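Chapter 5
Planning and Paying for Equipment

Most robot projects that run over budget do so on small items. The arm is priced early, argued over and signed for. Cables, stands, spare fingers, markers and tables are left until later, and by then the money has gone.

This chapter follows one purchase at Jivstead, a packing firm that wanted to automate the handling of light, flat goods. It had quotes from two suppliers, Fonico and Ibarra, and a plan to start work in December. Before choosing an arm, the firm bought a pair of hand-held grippers and had staff do the handling themselves. This cost far less than an arm and gave the buyers something to measure. 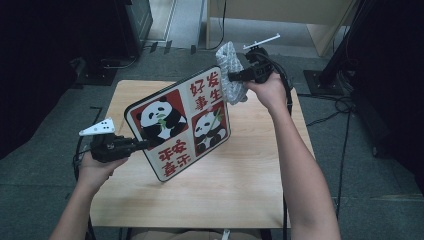 A trial of this kind needs its own line in the budget. Jivstead allowed 15 working days for it and used them all. The staff hours came to 238, a figure that appeared in neither quote – and one that the first draft of the plan had left out.

Section 5.1 deals with listing the goods to be handled. Section 5.2 compares buying, leasing and hiring, using the Lirero price sheets in Appendix 3. Section 5.3 covers running costs, including repairs, training and floor space.

Before reading on, write down every item you would expect to pay for in the first year. Keep the list – you will need it for the exercise in Section 5.3.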